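Soil test before the plum goes in

Jul 2, 2026

The lab report for the back bed at Olness came back. The pH is 7.4, higher than I expected, and organic matter is low. I had planned to plant the plum this August. It will stay in its container for now.

The bed is 56 square feet. The top layer is fill from when the old driveway was cut, and it drains slowly. I dug a test hole, filled it twice and timed the second fill. The water dropped about 4 inches in six hours, too slow for plum roots. 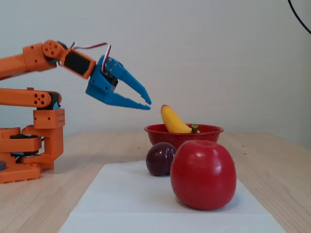
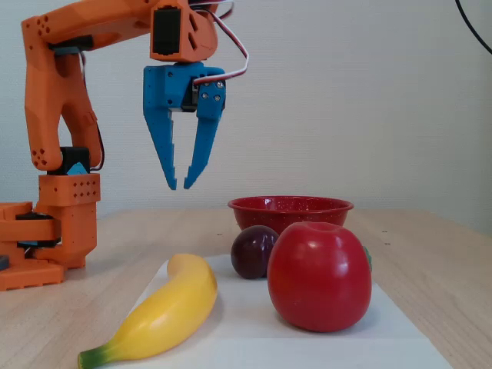
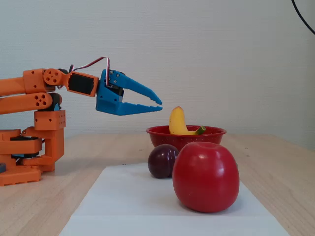 Tiruwork Fikre read the numbers and told me to leave the pH alone. Sulfur works slowly in limey fill and the dose is easy to overshoot. Her advice was to loosen the whole bed instead of the planting hole, then set the root flare slightly above grade. A narrow hole in heavy soil holds water like a bucket.

I priced compost from the yard in Broltham. A layer two inches deep takes a little over nine cubic feet, so bags will do. Wood chips go on top, kept clear of the trunk.

The roots were circling when I slid the pot off last week. I cut the worst two and potted it back up in the same mix. The second drainage test will go at the far end of the bed, near the fence.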